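Domcombe Robotics Forum > Methods and Results
Thread: Simulation pretraining for tabletop manipulation

vestura_lab
We have posted the results of our policy trained only in simulation. Training used 4000 rendered episodes with randomized counter textures, lighting and camera pose. Evaluation covered 655 held-out episodes.

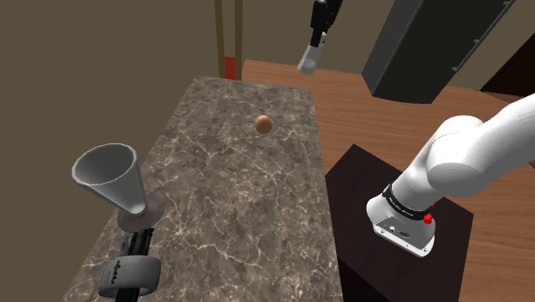

Success is scored by final object position alone. Contact force is logged but does not enter the score. Comments on the protocol are welcome before the October revision.

Illia Kravchuk
Thank you for sharing this. I must question the scoring. A policy that knocks an object into the target area would pass under your rule.

vestura_lab
That is correct. We reviewed 80 of the successful episodes by hand and found eight of that type. We consider the rate acceptable.

Illia Kravchuk
I do not. One in ten is enough to change the ranking against the Trellunden baseline.

Gil-soo Jang
I agree in part. The ranking may hold if the baseline has the same fault - has it been reviewed in the same way?

vestura_lab
It has not. We will review 80 baseline episodes and post the counts in this thread.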